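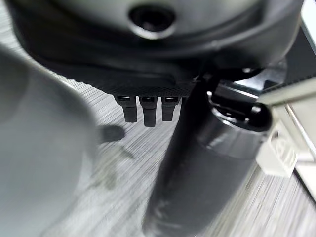 Hello all, and thank you for the many kind replies to my question in June about glare on the packing bench. I promised I would come back and tell you how things went once the arm had been on our line for a while, and I have been putting it off, partly out of busyness and partly because I wanted to be fair to it. Our bench at Stollent is where returned units get handled before they go back out, and it is fiddly work with a lot of dark parts on a pale grey surface. The housings are dark grey and a bit glossy, with soft curves and very little on them to get hold of. Then there are those three little black pegs sitting in a row on the underside, the middle one reaching lower than the two beside it, which are the bit everyone on my shift learned to be nervous about in their first week. When the arm has a black cylinder against its pale finger right in front of all that, you can see why those of us who used to do this by hand lean in and hold our breath a little!

I'm quoting the message I am answering, for those who get the digest and lose the thread (I am one of those people myself).

> We are a small repair shop, two benches, and the owners have
> been to see a demonstration and come home very excited. The plan
> as we've been told it is that an arm will take over the sorting
> and most of the handling, and that "everyone will move up to
> more interesting work." I have been in repair long enough to
> have heard that sentence before. I would like to know from
> people who have been through it what the more interesting work
> turned out to be. Did your hours change? Did you get any say in
> where the thing was put? And does your back hurt less, because
> mine is the only part of me that is in favor so far.

I laughed out loud at the part about your back, and I'll begin there, since it's the easiest one to answer. Yes, mine hurts less. For years I stood at a bench that was built for somebody a good deal taller than me, reaching across for parts and turning units over all day long, and by the afternoon break I would be rubbing my right shoulder without noticing I was doing it. On a normal day now we put through 400 units, and I personally turn over only the ones that get set aside. My wrists noticed before the rest of me did. I took up knitting again this winter, and I hadn't been able to do that for longer than I care to say.

As for the interesting work, I want to be careful, because I don't think it's been the same for everyone. What I do now is look at whatever the arm has put aside, decide why, and either fix the unit or fix the instruction. Some of that is very satisfying. There was a run of Orkar units where it kept setting aside perfectly good ones, and I worked out that it was something to do with how shiny the curved part was under the lamp by the window. We moved the lamp. I was pleased with myself for days and told everyone in my family, several of whom asked me to stop. But there are also long stretches of watching, and watching is tiring in a way I wasn't ready for. When you work with your hands your mind can go off and plan supper. When you watch, it can't, and yet there isn't enough going on to fill it. Two of us asked to swap places every couple of hours between watching and repair, and that was granted, and I would say to you very strongly – ask for it before it arrives and get it put on the schedule.

Hours. Ours did not go down, and no one on our shift was let go, though I should say plainly that when one of our evening people retired the place wasn't filled. Nothing was announced, it just never went up on the board. I don't know how I feel about that. The job I started in, where they sat you down next to an older hand and you learned by ruining a few things, isn't really there anymore for a young person coming in, and I do wonder where the next lot will learn what a bad connection feels like. I know it by feel. I couldn't write it down for you if you paid me. We have started keeping back a tray of units each morning to be done entirely by hand so the newer people get some practice, and it was a bit of a fight to get that, but our supervisor came around when she saw how much quicker they got at sorting out the set-aside ones.

Did we get a say in where it was put? At first, no. It went in where the drawing from Lacerda said it should go, and this turned out to be squarely between the bench and the parts shelves, so we were all walking the long way past the loading door. We grumbled for two weeks and then somebody had the good sense to put masking tape on the floor showing where we walked, and left it there for management to find. It was moved over a weekend. So my advice is tape.

A few smaller things, in no order. Ask who is allowed to stop it, and make sure the answer is all of you. Ask whether the fingers can be changed without calling someone out, as ours get grubby and then parts slip. If they offer training, go, even if it's on a screen and dull, for the sake of being in the room when other people ask their questions. And keep your old bench if you can. They wanted to take ours out to make room for the second stand from Neltano, and I made rather a nuisance of myself, and it's still there with my mug on it.

I would also be glad to hear from anybody who has one of these on a night shift. Ours is talking about running it later into the evening with one person in the building, and I don't like that idea at all, arm or no arm. If you have managed to get that changed where you are, please write to me, on the list or off it, as you prefer.

With warm wishes to everyone, and especially to the sore back,

First shift, returns bench
Stollent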